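Okay, Wednesday rant about lab rules for pushing tasks. Our robot cell at Nukholm runs on 4 of them and I will defend every one.

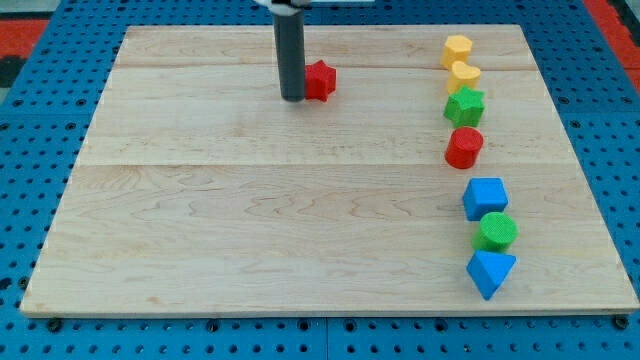 Rule 1: write the goal down before the arm moves. "Tidy the blocks" isn't a goal. "Star joins the column on the right" is a goal!

Rule 2: hands stay off the board until the arm is parked. Yes, even for a quick nudge. Especially for a quick nudge.

Rule 3: a bad run gets logged as a bad run. We had 231 in the November batch and 40 had no label at all – guess who spent her weekend on those.

Rule 4: check the bolts on the board every morning. Takes a minute (okay, two).

The Esham folks want a fifth one about lighting. I'm still thinking it over – send me yours if you've got one!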